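Lashari Opens Sign-Up for Fall Lime Plaster Course

Registration opened this week for a lime plastering course at the Lashari building yard, with the first session set for September. The course covers mixing, base coats and finish work on straw bale and earth walls. 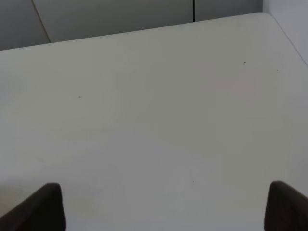

Ayten Ateş, who has taught at the yard for 13 years, will lead both weekends. Students will work on the north and west walls of the new tool store, which was framed in the spring and still needs its interior coats. The second weekend is for finish coats only, so anyone who wants to attend just that part should have done some plastering before.

Materials are covered by a grant of $4000 from Nokon, a regional supplier of lime and sand. Students pay for the teaching and for lunch. Camping in the lower field is free, but there is no power hookup.
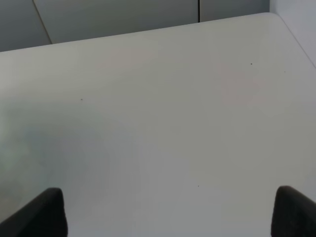

Sessions start at 8:30 a.m. and finish by 5 p.m. Bring gloves, eye protection and old clothes with long sleeves. Trowels and hawks can be borrowed from the yard. Parking is along the Skumura road side, as the main gate will be blocked by the mixer.

Two places are being held at half price for apprentices. Applications for those close at the end of the month.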